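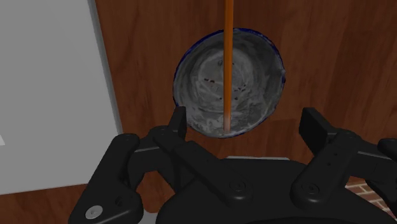 # The bowl task finally gave me a number I like

So I've been quiet on here for a while, and the reason is a bowl. A simulated bowl with a rod standing in it, sitting on a wood-grain surface, which I have now looked at so many times that I see it when I brush my teeth.

If you're new, my side project is called Simberg. I train a robot arm policy on practice runs in simulation and look at everything through the wrist camera, so the gripper fills up the bottom of every picture I save. The job sounds easy. Go down, close on the rod, lift it out, leave the bowl where it was. My old policy (Horrocks, long story, blame the street I used to live on) was terrible at it. It would come in a little off to one side and shove the whole bowl along with it!

My first fix was more data, because that's always my first fix. I went from 728 practice runs to 3,560 and waited all weekend for the training to finish, feeling pretty smug. It got better at tasks it was already good at. On the bowl it barely moved, and I ate a lot of crackers and sulked.

Then I tried something much dumber. I kept the original 728 runs and threw out the ones where the arm paused above the bowl for ages before going down. I'd made those runs myself with a game controller, and I dither. The policy had learned to dither too, and every time it hovered it drifted sideways a bit more. That left me with 631 runs.

I retrained on those and called the new one Momness. It got 65 percent of its tries on the bowl! Horrocks never got close to half. I ran the whole test over again because I didn't believe it, and got the same thing give or take a couple of tries.

Before anyone emails me, yes, this is one task and one kind of bowl, and I picked the cutoff for "too long a pause" by squinting at a plot. I also haven't tried cleaning up the big set the same way, which is the obvious next thing to do. It'll have to wait until July, when I get my desk back and can leave the computer running overnight again.

The wood texture is staying, by the way. I tried plain gray and missed it.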